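The Last Barber School in Flivdale

The Benedetti building used to sell shoes. The sign for them is still painted on the brick facing the parking lot, and people still walk in asking for boots. They find a row of chairs, a floor that gets swept all day, and Manuela Marino telling a student to start over.

Marino opened her barber school after 22 years of cutting hair in Braston, where the last program closed and its students were told to drive to the state capital or give up. Most gave up. She rented the ground floor, bought secondhand chairs from a shop in Fisano that was going out of business, and enrolled 5 people. Four finished.

The course runs 52 weeks. Students spend the first stretch on sanitation, skin conditions and state law, and they complain about it. Cutting starts on mannequins. In April they begin on members of the public, who pay $4 and sign a form saying they know what they are getting.

"The form scares people more than the haircut," Marino says. "I had a man read it twice and leave."

Demand is not the problem. Small towns across the county have lost their barbers to retirement, and the shops that remain have long waits before school starts and before the holidays. What is missing is a cheap way in. Tuition at the larger schools can run well past what a person working part time can save, and the kit comes on top of that. A starter kit at Marino's school costs $500, most of it clippers and shears. The combs are the cheap part, and students lose them constantly.
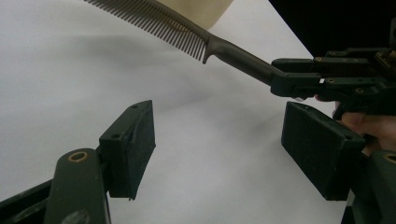 A comb with fine teeth and a slim, rounded handle.

Rigoberto Quispe was in the second class. He had worked nights at a bottling plant and cut his cousins' hair in the kitchen. He says the hardest part was slowing down. At home he finished when the person in the chair got restless. At the school he had to section the hair, check both sides and check them again, and Marino would come by and find the spot he had missed behind the ear.

He now rents a chair in Fisano and drives back one evening a week to teach tapers. He is paid for it, though not much. Chair rent is his biggest expense, and in his first winter there were weeks when he did not cover it. He kept a notebook of every customer's name and what they asked for, and by summer enough of them were coming back that he quit the plant.

The school's lease is up next year. The owner wants to sell, and Marino has looked at two other places, one with no plumbing in the front room and one with too few parking spots. She would like to stay where she is. Enrollment for the next class opens at 9 in the morning, in person, and she asks that people bring a photo ID and proof of schooling.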